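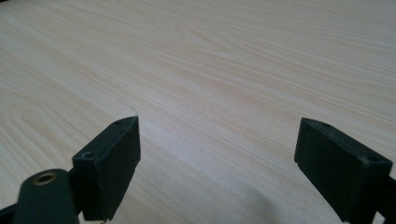 Vemon Hardwax Oil: Review After One Winter
I bought the 200 ml tin of Vemon in February for a desk I use every day. One tin gave me two thin coats with a little left over. It goes on with a lint-free cloth and smells for a day or so. I left 14 hours between coats, and the second one wiped on faster. 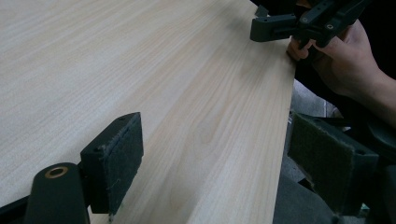 Pale boards show the grain best near a straight edge.
The Husow oil I used before cost $13 and yellowed within a year. Vemon is $26, twice the price, and so far I see no color change. Coffee wipes up if you get to it the same morning. Red wine left a faint ring.
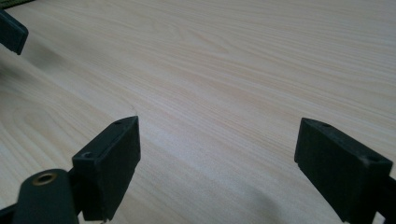 Wavy grain in light wood.
The lid is poor. Mine stuck after the first use and I had to pry it off with a screwdriver.

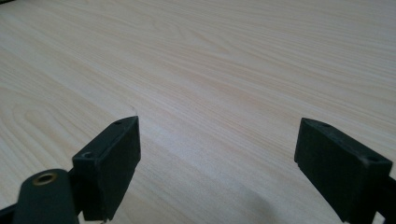
Refinishing is the main reason I would buy it again. You sand the worn spot lightly and wipe on more oil. Follow the grain, and go slowly where it loops into arches like these, as cross scratches show there. Four stars.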